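Shop > Cell Safety > Tabletop Arms > Floor Marking and Sign Kit

Last updated: 2024-09-18

Gendoneo Tabletop Cell Marking Kit

I put this kit together after one too many evenings cutting yellow tape with kitchen scissors, and it's still the thing I get the most mail about.

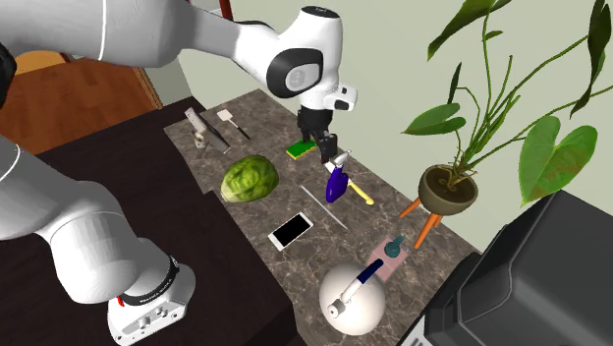
Orysia Dovhaniuk wrote to ask whether a small arm that only picks up light stuff needs any of this, because her team had been told that "collaborative" on the spec sheet meant they could skip the paperwork. I get that one all the time! My answer to her was a cheerful no, you can't skip it. The word describes how an arm may be used, and the thing you have to judge is the whole application: the arm, the gripper, whatever the gripper is holding, the table, and the person leaning in to fix something. A soft sponge and a kitchen knife are two very different jobs for the very same arm, and your risk assessment should have a line for each.

So that's what this kit is built around. It won't make a cell safe (please don't let anybody sell you tape that does), but it gets the boring, visible half of the job done in an afternoon, and it gives you forms that nag you about the other half.

What's in the box

One roll of floor and bench tape, 40 meters, in black and yellow. It's matte, so it doesn't glare under shop lights, and it comes off wood without taking the finish with it if you warm it first. I've tried cheaper. I've also spent a Saturday scraping cheaper.

7 rigid signs with holes in the corners. You get the moving-arm warning, the pinch-point one, the stop-button locator, and a write-on sign for your own cell rules. The others are duplicates, so both sides of a bench are covered.

A pad of pre-start check sheets, 128 of them, one per shift. Each has a box for the emergency stop test, the speed setting, the gripper, the objects on the table and who's in the area. There's a signature line at the bottom and yes, somebody has to sign it.

A risk assessment workbook. It's paper, and spiral bound so it stays open on a bench. It walks you through each task, each object, each way a hand could end up between a finger and a hard surface.

How I'd set it up

Start with the reach. Look up the arm's full reach, add the gripper, then add the longest thing the gripper could be holding. People forget that last bit constantly. A spatula held by the end sticks out a lot farther than one held in the middle, so mark the boundary for the worst grip.

Next, sort your objects before you run anything. I like two lists, "fine to drop" and "not fine to drop," with anything sharp, hot or full of liquid going on its own page. If blades are part of your kitchen set, swap in dull dummies while you're tuning motions. Same with spray bottles: rinse them out and fill them with plain water, or leave them empty.

If you simulate first (and I really think you should), do the object lists there too. A clean run in simulation is a great way to find out that your arm wants to sweep its elbow through a houseplant. It's no substitute for measuring contact force and stopping distance on the real machine, though, so the workbook keeps separate columns for simulated and measured results. Please don't copy one into the other. I have seen it done!

Then tape, then signs, then a slow walk-through with one person on the stop button.

Will it work with my arm?

The kit doesn't care what brand you have. Customers use it with Mison and Nishimura arms, and the Indatel bench fits one full perimeter with tape to spare. If you're in the US, have the R15.06 standard handy while you fill out the workbook; elsewhere it'll be ISO 10218. I don't reprint either one, so you'll need your own copy.

Price and shipping

$378 for the full kit. Refill pads and tape are sold separately. The signs were reprinted in May on thicker stock, and if yours are the bendy older ones, send me your order number and I'll mail you a new set.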